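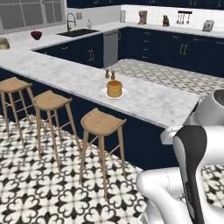
Fig. 1. Simulated kitchen with robot arm, pancakes on the peninsula.

Unit 3: Can machines do chores yet?

Short answer for this unit: some of them, some of the time, in kitchens they have seen before.

Clearing a plate of pancakes from a counter sounds like one job. For the arm it is several: find the plate, reach over the edge of the counter, take hold of the rim, lift without tilting, set it down somewhere sensible. Each step can fail by itself, and the failures add up. If every step works 80 percent of the time, three in a row work only about half the time.

Reach comes first. An arm that stands at one end of a long counter has to be moved before it can do anything at the other end.
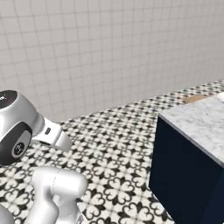

Moving the base brings its own trouble – once it has shifted, every position measured earlier has to be worked out again. Small errors on the floor become larger ones at the gripper.

In the Pirkanside exercise, Berkano finished 76 of its simulated runs and Kombo finished roughly 20. Both had the same number of tries. Most of Kombo's misses came at the grasp.

Reading before next class: the Zaltari handout, first half. Bring one chore from your own home, broken into steps – mark the step you think a machine would fail at.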